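Proyecto de grado: planificación y presupuesto de una celda de manipulación para prendas y envases
Memoria final, apartado 4: Compra de equipos
Autores: Torunn Strand y Fuad Demissie
Entrega: 20 de octubre de 2023

4.1 Punto de partida

El taller Mullholm ya disponía del brazo y de su controlador, así que el presupuesto se limitó a lo que faltaba para ponerlo a trabajar: pinza, cámara de muñeca, mesa, estantería y material de prueba. La asignación del departamento era de 2.161 euros, sin posibilidad de ampliarla dentro del curso.

Las ofertas se pidieron en septiembre. Respondieron dos proveedores, Skurneo y Boström. Un tercero, Brodcombe, solo vende a empresas y quedó descartado.

4.2 Pinza

Se compararon dos pinzas paralelas eléctricas. La de Boström tenía mayor apertura, pero sus dedos venían fijos de fábrica y cada recambio obligaba a enviar la unidad completa. La de Skurneo admite dedos atornillados, de modo que se pueden cambiar en el taller con una llave Allen. Elegimos esta última. El plazo de entrega fue de 5 semanas, una más de lo que habíamos previsto en el cronograma.

La placa adaptadora entre la muñeca y la pinza no estaba en la oferta inicial. Costó 87 euros y salió de la partida de imprevistos. Recomendamos a los próximos grupos que pregunten por ella antes de firmar el pedido.

4.3 Cámara y cableado

La cámara de muñeca se compró sin soporte y el soporte se imprimió en el taller. El cable original era corto para el recorrido del brazo y hubo que pedir otro. La fuente de alimentación es de 48 V y ya estaba en el inventario.

4.4 Mobiliario y material de prueba

La mesa y la estantería son muebles comerciales corrientes. Pedimos un presupuesto para una mesa de perfil de aluminio a medida, pero se llevaba una parte demasiado grande del total. Las prendas y las bebidas se anotaron como consumibles, en una línea separada del equipo.

4.5 Pendiente para la segunda fase

Quedan por comprar un juego de dedos de repuesto, una lámpara regulable y un segundo cable de cámara. Los dedos tienen prioridad, y antes de pedirlos hay que fijar la forma de la punta para tela y para botella.
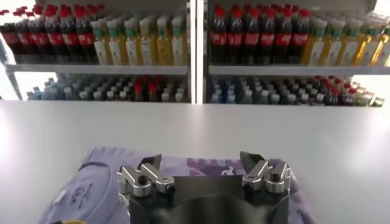 La lista de la segunda fase depende de dos tareas distintas, coger ropa de la mesa y coger botellas de la estantería, y cada una pide algo diferente al mismo presupuesto. Para la ropa, las puntas oscuras montadas sobre soportes de aluminio plateado son la pieza que más nos interesa duplicar, y una prenda arrugada como la de color lila sirve de muestra para decidir el perfil. Para las botellas, el pedido de consumibles puede quedarse como está: refresco de cola y zumo en el estante de arriba, agua entre los envases del de abajo. La lámpara regulable se pedirá junto con los dedos para pagar un solo envío.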